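Workshop & Kitchen > Tips > Can a machine do it yet?

Can a machine do it yet? Quick notes, chore by chore

April 27, 2019

Typed up fast between jobs, sorry for the state of it. People keep asking whether to wait for a robot before sorting out their kitchen. Short answer, don't wait. Longer answer, depends on the chore.

Floors. Yes, mostly. Pick up socks and cables first. Chair legs are still a pain, so put the chairs up on the table before you go out. Empty the dust bin every run, not when the light tells you.

Washing up. Dishwasher has been doing this for years and we've stopped calling it a robot. Loading it is the hard bit. Arms can do a plate if the plate is where they expect. A pile in the sink with forks underneath, no. Scrape, stack by size, soak the pan overnight.

Folding. Slow. Seen a towel done, and done well, but I'd have had the whole line in by then. Tip for humans: fold straight off the line, don't let it sit in a heap.

Sweeping the shop floor. Asger Eskildsen at Skotton tried a machine for 17 days. Fine on dust, hopeless on swarf, it wraps round the brush. He's back to the wide broom and a magnet on a stick. Magnet in a plastic bag, turn the bag inside out over the bin, all the bits drop off. Best tip on this page.

Sorting screws. Machines are brilliant at this if you've got over 1004 of the same three sizes. For a jam jar of odds and ends use a muffin tin and the radio.

Putting things away. The one everybody wants. Fruit in the bowl, toys in the basket, post on the shelf. Getting there, one thing at a time.
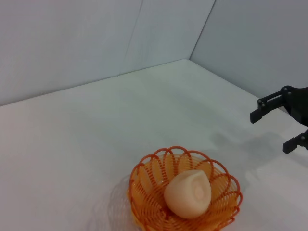 Soft things are the worry. Grip too hard and you bruise a ripe peach, too light and it's on the floor. Same goes for kids helping so teach them to cup it from underneath. Wide baskets beat deep ones for man or machine, you can let go early and it still lands inside. Open weave lets air round the fruit too. Wipe the gaps with an old tootbrush, warm water, drop of washing up liquid, dry upside down.

Wiping down. Flat and clear worktop, yes a machine could. Mine isn't flat or clear. Sigrún swears by clearing left to right and wiping behind you as you go, and it does save going over it twice.

Will look again in December. If you've had one of these arms in your own kitchen write in, espescially if it does cutlery.

Related tips
Getting swarf out of boot soles
Storing soft fruit without a fridge
Labelling drawers so other people put things back
Broom heads, which bristle for what

Contact: Hjalti Vídalín, Gollura Tips | © 2019 Gollura | Back to top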